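Packaging waste

Packaging waste is the part of household and commercial trash made up of boxes, wrappers, cartons, and other materials used to hold or protect goods before use. It is usually grouped by material, the main groups being paper and board, plastic, glass, metal, and wood. Mixed packaging that has not yet been separated is often spread on a flat surface for sorting.

Cardboard

Corrugated cardboard consists of a wavy inner sheet glued between 2 flat liners. The outer liner may be left brown or given a white printed surface, but the inside is commonly brown in both cases and shows wherever the board is torn. Boxes are flattened before collection to save space. Torn pieces can be recycled along with whole boxes, though board soaked with grease or food is normally kept out.
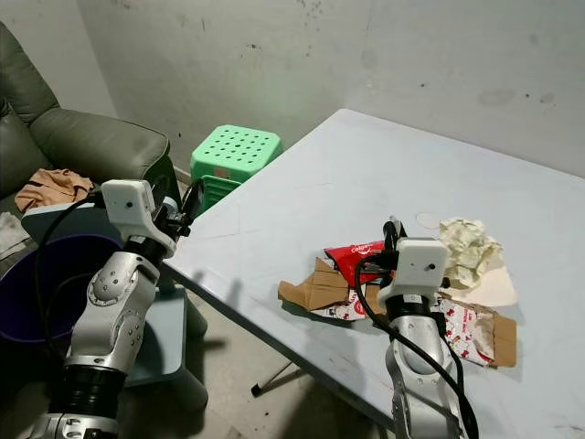
Torn cardboard, a flattened printed box, and a red Colgate wrapper on a light blue table.

Wrappers

Wrappers are thin outer coverings made of paper, plastic film, or layers of both. They are harder to sort than boxes — a crumpled wrapper can hide under larger pieces, and its material is not always clear by sight. Layered wrappers are difficult to recycle and in many places go to landfill or are burned for energy.

Sorting by hand

Hand sorting generally begins with the largest pieces of board, which cover smaller items. In the town of Felliston, household packaging is divided into 2 streams, one for board and paper and one for everything else. The Felliston sorting hall has 268 storage bays and holds flattened board for up to 2 weeks before it is baled.

See also: Corrugated fiberboard, Paper recycling, Waste sorting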